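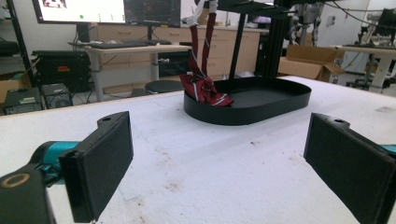

What Is Silk?

Silk is a fiber made by an insect. Most of it comes from the silkworm, which is a caterpillar and not a worm. The caterpillar turns into a pale moth if it is left alone. People have raised silkworms for thousands of years, and silk is still used for neckties, scarves, shirts and some kinds of thread.

What a silkworm eats

A silkworm eats the leaves of the mulberry tree. It eats by day and by night. As it grows, its skin becomes too tight, so it sheds the skin and grows a new one. It does this four times before it is ready to spin.

At the Wurley silk farm the leaves are picked at 6 in the morning and chopped small for the youngest caterpillars. Older ones get whole leaves. Wet leaves can make them sick, so on rainy days the leaves are dried on racks first.

Making the cocoon

The silkworm has two glands that hold liquid silk. The liquid comes out through a small opening below the mouth, called a spinneret, and turns solid as it is pulled out. The silkworm moves its head in the shape of a figure eight and lays the fiber around itself. A sticky gum called sericin (say SAIR-uh-sin) holds the layers together. The finished case is a cocoon, and it takes two or three days to make.

From cocoon to thread

The cocoons are heated, which kills the insect inside. They are then placed in hot water to soften the gum. A worker finds the loose end of each fiber and winds it onto a reel. This step is called reeling.

One fiber is too thin to use alone, so several are reeled together - the Ferri mill in Markmont uses 19 for its heavier thread. A single cocoon can give more than 2,000 feet of fiber.

Why silk shines

Under a microscope, a silk fiber has a shape close to a triangle with rounded corners. Its flat sides reflect light well. Cotton fibers are twisted and uneven, so they scatter the light and look duller.

Is all shiny cloth silk?

No. Polyester is made from oil, and it can be woven to look a lot like silk. Many neckties are polyester. The label on the back of a tie usually names the fiber.

Words to know

Cocoon - the case a caterpillar spins around itself
Gland - a body part that makes a liquid the body uses
Reeling - winding fiber from cocoons
Sericin - the gum in raw silk

The Gurnton Museum of Cloth has a working reel on show every Thursday in August.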